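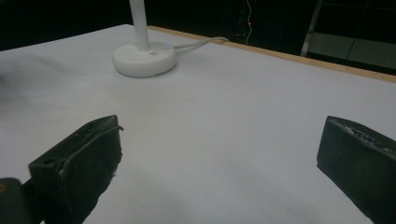

Zermont Reading Room Gets New Desk Lamps, and Longer Evenings
2020-10-29

Good news for everybody who has been squinting at their homework upstairs in the Zermont reading room: the new desk lamps are in! I went up to have a look as soon as I heard, and I ended up staying most of the evening with a book I'd only meant to return.

They're slim white things with a round base like a hockey puck and a straight pole going up from it. A little blue light glows on the base, right beside the pole, and I'll admit I stared at it for a good while before I opened my book. The cable is white too, and thin, and it runs off over the back of the table where the wooden edge is, so you aren't dragging your sleeve across it every time you turn a page (the old lamps had a fat black cord that came out the front, and I once pulled a whole lamp into my lap with it).

The lamps came from Flultico, the lighting shop on Gavrilă Street, and the model is called the Flulta. The reading room ordered 73 of them, enough for every seat upstairs plus a few to keep in the cupboard. The bill came to $2,893, and $307 of that was raised at the used book sale in January. I bought far too many gardening books at that sale and I don't even have a garden, so I'm going to claim a tiny piece of one lamp as mine.

What I like best is how much room you get back. The old ones had a wide square foot that took up the spot where your notebook wanted to be. With these you can push the lamp to the far side of the table and have all that pale surface in front of you for papers, or for one of the big atlases opened flat, or for the jigsaw puzzles that keep appearing up there in the winter. I tried it with an atlas and still had space for my elbows.

The room itself stays pretty dim past the tables once the sun goes down, and I was a bit worried it would feel gloomy. It didn't to me. It felt like one of those nights when the power's out and everyone has pulled their chair up close to the good light. If you prefer things bright all over, the seats by the stairs are still your best bet, as the ceiling lights on that side stay on until closing.

And about closing! Upstairs is now open 2 hours later on weeknights, so you can stay until nine. The downstairs desk still shuts at seven, so check your books out before you head up or you'll be leaving them behind on the cart like I did.

The old lamps are stacked in the hallway by the coat hooks and they're free to anyone who wants one. Most of them still work, though you'll need to bring your own bulb, and a couple have a wobbly neck. Whatever is left at the end of next month goes to recycling.

One small request from the front desk: please leave the new lamps plugged in when you go, and slide them to the back of the table for the next person. If yours won't come on at all, leave a note with the table number in the box at the top of the stairs and they'll swap it for one from the cupboard.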